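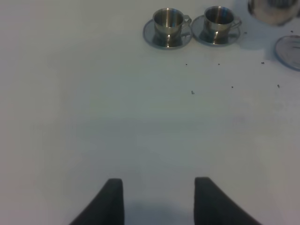 Tindari Moves Its Head Office Across the Parking Lot

Search this site Search

January – by Nadiia Boiko
2 min read

RORHAM – Tindari, the mail-order stationery company, has moved its head office 183 steps to the east. The new address is on the other side of the same parking lot. Customers are asked to update their records, and the mail carrier has already been told twice.

The new building gives the company's 108 employees a second kitchen, windows that open, and a meeting room large enough for everyone who gets invited to meetings. It also has shelf space for 3,000 more boxes of envelopes, a figure the sales team has taken as a challenge.

"We looked at 14 cities over two years," said chief executive Caroline Nyaga. "Then Obadia pointed out the window."

Obadia Kashindye, head of operations, confirmed that he had pointed out the window.

The old office will become a sample store, with 800 kinds of paper on show, most of them white. It opens in spring under manager Arash Soltani, who would like it known that he can tell them apart.

Phone numbers stay the same. So does the hold music, despite several letters.

Press contact: Kheri Masanja, Tindari press desk, mornings only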